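About Mevside

Mevside plans and budgets robot cells for small workshops. We do not sell machines. Clients receive a costed equipment list, a floor layout and a schedule for delivery.

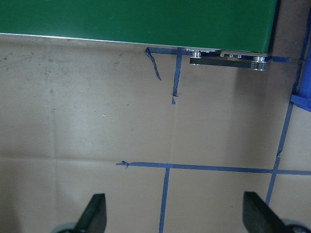

A planning study costs £3000 and takes 9 working days. Floor space is agreed before any quotation is requested - late changes to the layout are charged at £170 each. Spares, guarding and training are listed as separate lines.

Our cost sheets are kept in Plorkulero and supplied with the report.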